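Warming a banana in a small oven (and what to do with it after)

I came to warm bananas by accident, with a bunch that was still a bit green and a pancake craving that wouldn't wait. If you've only ever had them cold out of the peel, give this a try. It takes very little effort, it works in a tiny kitchen, and you can do it in a microwave or a countertop oven. I'll go through both.

Start with the bananas. You want yellow ones, and a touch of green at the stem is fine. Spotty brown ones taste great but they collapse into mush once they get warm, so save those for bread. I keep mine in a wicker basket on the table and leave the bunch together until I need one. My friend Nantana Rattanakul pulls hers apart the minute she gets home and swears they last longer. Mine get eaten too fast for me to find out!

Set up everything on one side of the appliance before you start. Plate, fruit, knife, cinnamon, whatever you're using. A warm banana is slippery and you don't want to be digging through a cupboard while you hold one.
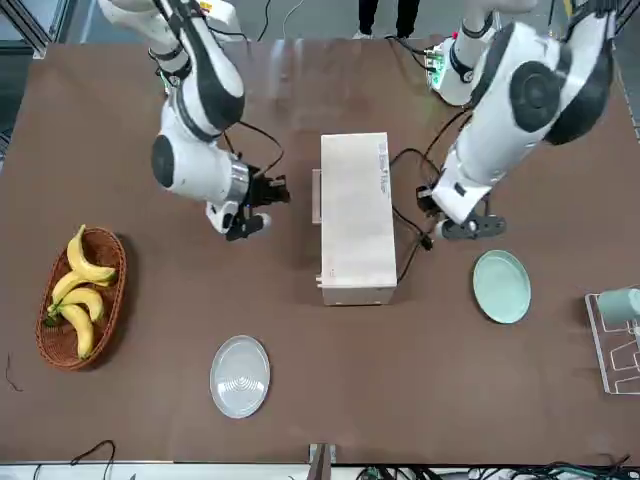

Joaquín Olivares wrote in to say that he leaves the peel on the whole time, slits it down the inside curve and lets it act as its own little dish. He gets no sticky plate to scrub, and the flesh comes out with a spoon.

I've tried his way since and I like it for the oven. For the microwave I still peel, mostly so I can see what's going on in there.

Microwave version

Peel one banana and cut it lengthwise, then put both halves cut side up on a plate. Check the bottom of the plate first to see that it's marked microwave safe - I have a lovely one from a flea market in Arncombe that isn't, and it gets hotter than the food. Scatter on some cinnamon and a little brown sugar. Heat it in short bursts and look at it each time. Every microwave is different and mine runs hot, so I'm not going to give you a number of seconds and have you mad at me. You're done when the edges look glossy and a fork goes in without any push.

Let it sit for a minute. The sugar holds heat like crazy and I've burned my tongue more than once.

Oven version

Slower, but you get more flavor. Heat the oven to a medium setting and line the little tray with foil. Lay the bananas on it in their peels, slit side up, and tuck a bit of butter into each slit. The peels will go black, which looks alarming the first time, and that's how you know you're getting close. Use a mitt on the tray and also on the door if yours has a glass one like most of them do. Open it all the way before you reach in. I used to hold it half open with my elbow (don't do this).

Have your serving plate right next to the oven with a clear path to it. I like a second plate out as well, for the peels and the dirty spoon.
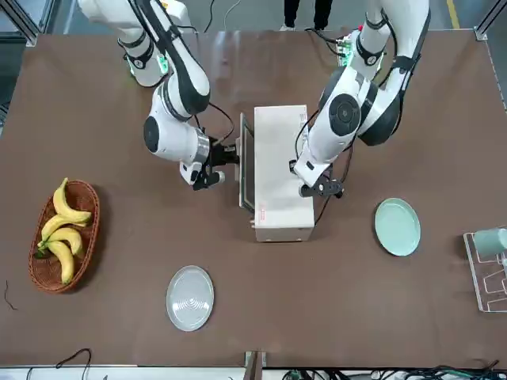 Page 2 of 5

What to put on top

Plain yogurt is my everyday choice. The cold against the warm is so good, and it cuts the sweetness. Peanut butter is next, stirred until it's loose enough to drizzle. Ksawery Bednarek does crushed walnuts and a pinch of salt, and I was skeptical about the salt until I had it at his place in January and went home and did the same thing three mornings in a row.

If you want to make it for a few people, do the oven version and fill the tray in a single layer. Leave a finger's width between the bananas or the ones in the middle stay cool.

Cleaning up

Wipe up the sugar drips while they're still soft - once they set you'll be there with a scraper. For the inside of the oven, unplug it, let it cool down completely, and go over it with a damp cloth and a drop of dish soap. Same for the microwave. The basket only needs a shake over the sink and a dry brush in the gaps.

Next page: banana toast, and what I do with the ones that went too brown.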